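Print | E-mail

Boiler losing pressure overnight, my running log

Right, I've been asked to put all this in one place so the next person who opens the ticket doesn't have to ring me and hear it from the beginning again. The boiler is a Flarden combi, it lives in the cupboard at the top of the stairs, and it drops pressure every night. In the evening the needle sits where it should, and by breakfast it's down near the red and I've got no hot water until I top it up. I've been doing that since November, on and off, and I'm fed up with it!

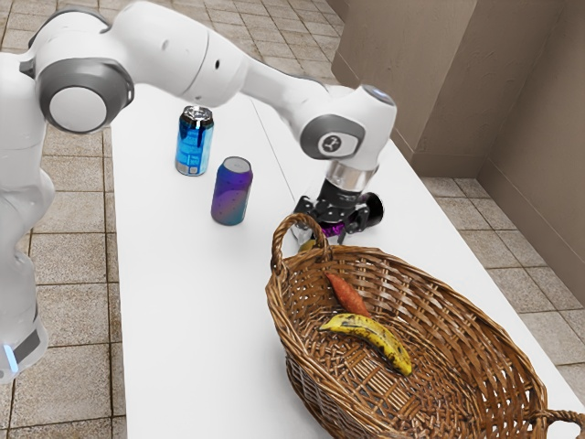

Farkeck, Jun 10, 2026

Latest first, then the old stuff underneath. Nestor Lumbao came out again this morning and went straight for the filling loop, which I'd told him was shut. It was shut, I wasn't fibbing, but he took the hose off altogether and capped both ends so we could rule it out properly. He also put a little freezer bag over the end of the copper pipe that pokes out through the back wall, held on with an elastic band. If the relief valve is letting by, the bag should have water in it tomorrow. I do like a test I can understand.

Older entries, tidied up a bit from my notebook.

First visit. Engineer (not Nestor, a different chap) bled all the radiators and found air in the one in the box room. Topped up, looked fine, ticket closed. Pressure gone again by the next morning, ticket reopened by me, slightly grumpily.

Second visit. Nestor's first go. He checked every radiator valve with a bit of kitchen roll and found a weep on the landing one, so he nipped it up. It held for 4 days, which got my hopes up — then it went back to its old tricks. He said a weep that small wouldn't drop the system that fast anyway, but it was worth doing while he was there.

Third visit. Expansion vessel. No air in it to speak of, so he pumped it back up, and for a while the needle stopped shooting up when the heating came on. The overnight drop carried on, only slower. I think this is where the ticket got marked as "resolved" at the Fliradgate office, and I'd like it noted that I never agreed to that.

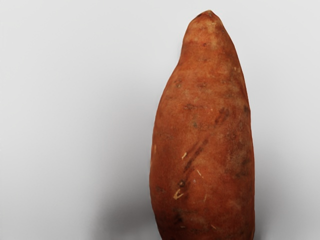

After that I tried a couple of things on my own. I shut off the flow and return valves under the boiler at bedtime, as the helpline suggested, and opened them again at 6 in the morning. The boiler side had dropped and the radiators hadn't, so it doesn't look like a leak under the floor, thank goodness, as I've just paid £300 to have the hall carpet relaid.

What's left, according to Nestor, is the relief valve or the heat exchanger. He's ordered a valve through Zariņš and it should be in stock. If the bag is dry he wants to take the front panel off and look at the exchanger, and I'd need to be in for that one. Mornings suit me best, any time after 10, and please ring the mobile because the landline is in the kitchen and I never hear it.

Still open:
- check the bag before topping up
- note the pressure last thing at night and first thing in the morning
- somebody please change the ticket status back to open

Print | E-mail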